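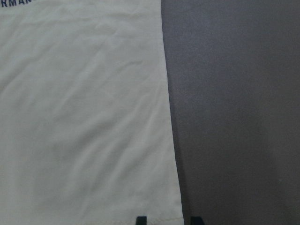 Pale cream shirt fabric with the navy lettering up at the top, creases running on the diagonal.

October 2019, workshop notebook, folding bench, Prillport

Right, catching up on two sessions' worth of notes in one go because I never wrote the first lot down. It was all on the back of a delivery slip and half of that has gone in the bin with the tea bags.

Main question is still the same one: can we get to a fold that suits the Sterness order without pressing everything first? They want 2000 shirts folded to one size and they're fussy about the front looking flat in the bag, which is fair enough as the front is all anybody sees. I'd love to skip the pressing. It takes ages, it makes the whole back half of the room sticky, and the iron on the left has started spitting again (yes I descaled it, yes it still spits).

So I've been looking at creases. There are the sort that come out with a flat hand and the sort that don't, and I had them muddled up until this week. The soft diagonal ones are mostly fine. You smooth from the middle towards the side seam, one long stroke, not lots of little pats, and they go or they nearly go. Patting makes it worse! I kept patting. The straight lines left by an earlier fold are a different matter, they stay faintly there whatever you do with your hands, and under the window you can see them from the door. On the dark shirts I don't think anyone would care. On the pale ones they'll care.

Tried refolding along the old lines so they'd end up on the edges and stop bothering us. Works nicely when the old fold happens to be the width we want. Most of the carton from Varnau comes folded too wide for the bags, so you end up with one line on the edge and the other marching across the chest. Tried a steamer on just that strip, came up lovely, then I folded it too soon and put a fresh one in next to it. Leave it to cool flat. Writing that in capitals on the card by the bench.

Lettering: keep fingers off it. When you smooth across the print the cloth drags with it and you get a little pucker under the word, so start below the letters and work down, then do the shoulders separately. I also want the print to land in the same place on every folded front, and at the moment it wanders. If you fold to the hem it wanders one way, if you fold to the collar it wanders the other. Collar is better, I think, but I've only done it on the pale ones so far.

The blue tape on the bench has helped more than I expected. I was against it at first, it looked like a hopscotch court, and a few of the lines slant, which annoys me every time I stand there. But having something straight-ish to lay the cloth against means I stop fiddling. 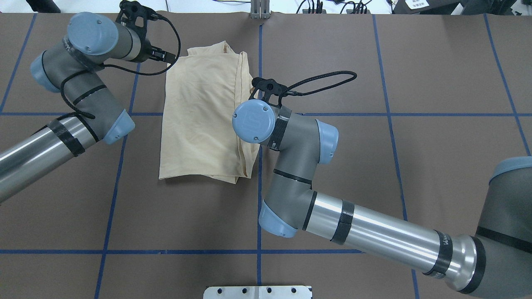
What I haven't settled is where the cloth should sit when you start. If it lies over a line you lose the line underneath it just when you want it, and then you're guessing where the middle is. I'd rather start with the shirt inside one of the big blocks and let the sleeves hang over wherever they like. Against that, the middle of the table is the comfortable place to reach. Might be worth pulling up the tape and laying it again with one block sized to the shirt, though somebody should try a few on the floor first with chalk before we waste a roll.

The brown surface wants smoothing out too. Any wrinkle under the shirt comes up through thin cotton as soon as you lean on it, and I spent a silly amount of time stroking a crease in a shirt that was really a crease in the table. Felt a right fool.

Loose edges: after the last fold there's nearly always a flap at the bottom that doesn't want to tuck. Two things I tried. Folding the hem up first by a hand's width before doing anything else - tidy, but thick, and the bag bulges. Tucking it in last - flatter, and it slips out again if you lift the bundle from the top. Lift from underneath with both hands and it stays. Going with the tuck for now.

Stock while I'm at it. 1000 clear bags on the shelf, so we're short by the same again. 4000 size labels from Caputo, plenty, but check the top box because the corners have got bent. Card inserts none, and I'm not sure we need them if the fold behaves. I'd like to try a dozen with and a dozen without and leave them stacked overnight to see which slump.

To do next time:
collar-first fold on the dark shirts
chalk the bigger block before touching the tape
ring Varnau about having them folded narrower, and ask before the February lot goes out
new iron?? or at least a new hose
find the long ruler, it was behind the radiator last time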